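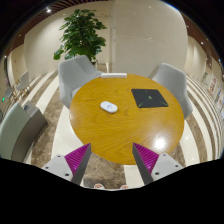
Table surface with square black pad, player support section

Plelow Community Help: Game Updates and Saves

Question
Following the January update to Carine on PC, my save from the Flonolov region no longer appears in the Continue menu. The save had 78 hours of recorded play. The file remains in the local folder, and the version number on the title screen is correct. Cloud saving was enabled before the update was installed. I would appreciate guidance on restoring the save without beginning a new campaign.

Answer 1 (accepted)
The update moved local saves to a new profile folder. Files larger than 44 MB are not transferred automatically. Please proceed as follows.
Close the game and the launcher completely.
Copy the old save folder to a separate drive.
Turn off cloud saving for Carine in the launcher settings.
Move the save file into the folder named Profile 1 and start the game.
Once the save loads, create a new manual save before cloud saving is turned on again. Users with more than 13 manual saves should move the most recent one first.

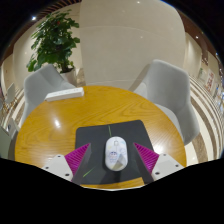

Pointer settings are stored in the same profile and are reset when the save is moved. The default sensitivity after the update is 700, and players should enter their previous value under Controls before resuming a campaign. Those who play with a mouse on a dark pad, such as the white cartoon-print one shown on its charcoal pad, may also wish to review the acceleration setting, as it is switched on by default. Controller users are not affected.

Answer 2
The same problem occurred on my system. Verifying the game files did not help. Moving the file did.

Answer 3
Please confirm whether the Kovács map pack is installed. Saves that use it are listed under a separate tab.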